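Sitzung 4: Automatisierung am Arbeitsplatz, oder: Wer räumt eigentlich die Küche auf?

Stand: 11. Februar 2025

So, bevor wir loslegen: Wer den Text von Finlay Nisbet noch nicht gelesen hat, bitte bis zur nächsten Sitzung nachholen, mindestens den Abschnitt über die Großküche von Wernis. Den brauchen wir heute schon halb!

Letztes Mal sind wir bei der Frage hängen geblieben, was eine »Tätigkeit« ist. Wernis hat für die Kantine 567 Handgriffe pro Schicht aufgeschrieben (ja, jemand stand da wirklich mit Klemmbrett). Zehn davon hielt die Betriebsleitung für leicht automatisierbar, darunter »Herdfläche freiräumen«. Klingt banal. Ich habe früher selbst in einer Küche gejobbt und kann euch sagen: Man denkt dabei keine Sekunde nach, und genau deshalb lässt es sich so schlecht aufschreiben. Greife ich erst das Weiche oder erst das Harte? Was mache ich, wenn etwas halb auf der Kante liegt?

Im Kleinen lässt sich das gut anschauen, an einer Spielküche:

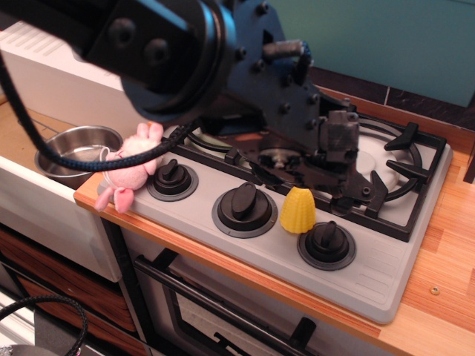
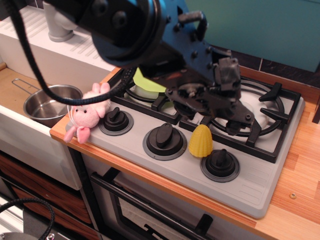 Abb. 1 und 2: Roboterarm mit Greifer über dem Spielherd, der gelbe Maiskolben steht beide Male zwischen mittlerem und rechtem Drehknopf.

Achtet mal auf das rosa Plüschtier links am Herd. Für uns ist sofort klar, dass es da nicht hingehört. Für eine Maschine muss das irgendwer festlegen, und diese Arbeit taucht in keiner Stellenbeschreibung auf.

Damit zu den Leuten. Ewan Forsyth hat bei Wernis die Spülküche geleitet und ist seit Juni »Prozessbetreuer«. Er räumt weniger und schaut mehr zu, greift ein, wenn etwas klemmt, und schreibt Protokolle (die er hasst). Das Gehalt blieb gleich, die Pausen liegen jetzt anders, und mit den Kolleginnen an der Ausgabe redet er kaum noch. Ist das nun ein besserer Job? Ich schwanke da ehrlich gesagt von Jahr zu Jahr.

Für die Gruppenarbeit: Nehmt einen Arbeitsplatz, den ihr selbst kennt, und schreibt fünf Handgriffe auf, die nirgends stehen. Überlegt dann, wer sie übernimmt, wenn eine Maschine den Rest macht. Stichpunkte reichen völlig, bitte eine Seite pro Gruppe mitbringen.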